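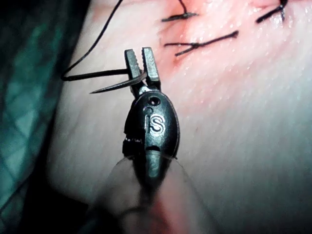 Effie MacAulay wrote to us in February that she had stopped fighting her recordings once the camera sat down by the wrist, where the stitch is, and that her only complaint was the length of the cable. (We have made it longer, Effie!)

Giver is our recording kit for teams who teach suturing to a learning system by showing it how, one stitch at a time. It clips on near the wrist of the needle driver and saves the close-up video together with the motion of the instrument, so that every pass of the needle comes out as one tidy example — grasp, bite, pull-through, knot and trim, each with its own marker. You can move the markers afterward, and you will want to, as everybody has their own idea of where a knot begins.

We build Giver at our workshop in Ovcombe, and Kwame Antwi still sets up each one by hand before it ships. It is meant for practice on tissue pads at the bench and is not for use on patients.

In the box
Wrist camera and clip
2 cables, long and short
Recorder with room for around 4,000 stitches
Clear sheaths, pack of 30
Printed guide to marking and naming your recordings

Please keep the fumbled stitches too, by the way. Dropped needles and tangled thread are well worth having, and there is a "retry" marker made just for them.

Choose the Mullwood mount for slim shafts or the Carnegie mount for wider ones. If you are unsure, send us the shaft width and we will gladly help you pick. Orders placed by 25th September ship with the longer cable.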